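The Plates from Baumgart
30th August
By Hedvig Hellström

Randa got the rack from her mother, who had kept it in a closet for years and never told anyone. It came wrapped in a towel inside a shoe box. One of the pegs was loose. Jabari turned it with his thumb and said it would need glue.

"It needs to be pulled out first," Randa said. "Then glue."

She went to look for the pliers. They had been in the apartment for 44 days, and most of the tools were still in a bag under the bathroom sink.

The kitchen had come with a table that was too short for two people to eat and work at, so Jabari had bought another from a man on Prellwood Street and pushed the two together. The man had said they would match. They were both beige, but the one at the back was darker, and there was a line where they met. Crumbs went into the line. Randa had stopped minding the color and still minded the crumbs.

She pulled the peg, glued it and pushed it back in. She told Jabari to leave the rack alone until morning. In the morning she wiped the table and set out the plates.

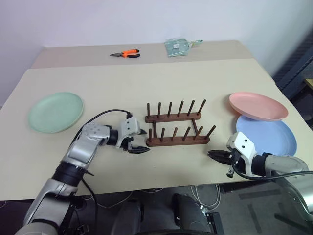 The rack and the three plates, with the pliers still on the back table.

The plates were from Baumgart, a store that had closed in October. Jabari had gone in on the last day and taken what was left on the shelf, a green one, a pink one and a blue one. He paid four dollars for the lot. He had been proud of this for months.

"They're not a set," Randa had said when he brought them home.

"They're the same shape."

"They're the same shape," she agreed.

Now she stood with a hand on the back of the chair and looked at them. The pink one was leaning on the blue one. The green one was off on the other side by itself. At her mother's, the plates had been white and there had been a great many of them, and the rack stood by the stove where everybody could reach it. After her father left, her mother bought a cupboard with doors. The rack went away and the plates went behind the doors.

Jabari came in with his shoes in his hand. He had a shift at the Grunitz warehouse and the bus was at 7.

"Are you going to use it or look at it?" he said.

"I'm thinking about where it goes."

"By the sink."

"It'll get wet by the sink."

"It's a dish rack," he said.

She picked it up and tried it by the sink. It stuck out past the edge of the counter. She tried it on the windowsill, and it was too wide for that, too. Jabari sat down and put on his shoes and did not say anything. She brought it back to the table and put it where it had been, in the middle.

"It could stay here," he said. "We'd eat around it."

"My mother would have a fit."

"Your mother kept it in a closet."

Randa laughed. She had not meant to. She pulled on the peg she had glued, first lightly and then harder, and it held. 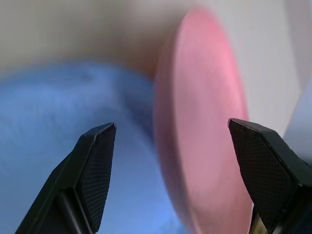 "Which one goes in first?" Jabari asked.

"The blue one goes at the end, and the others go next to it with a gap between them so the air gets in."

He nodded as if he planned to remember this. Then he looked at the clock, kissed the side of her head and went out. She heard him on the stairs, and then the street door.

She called her mother a little later and said the rack had arrived in one piece.

"One of them was loose," her mother said. "I should have told you."

"I fixed it."

"With what?"

"Pliers and some glue."

Her mother was quiet for a while - she was doing something in her own kitchen, a faucet was running. "Your father used to say he'd fix that," she said.

"Do you want it back?"

"What would I do with it? I have the cupboard."

They talked about the cupboard. One of the doors had started to stick. Randa said she would come over and look at it, and her mother said to bring the pliers, and Randa wrote it on the back of an envelope so she wouldn't forget.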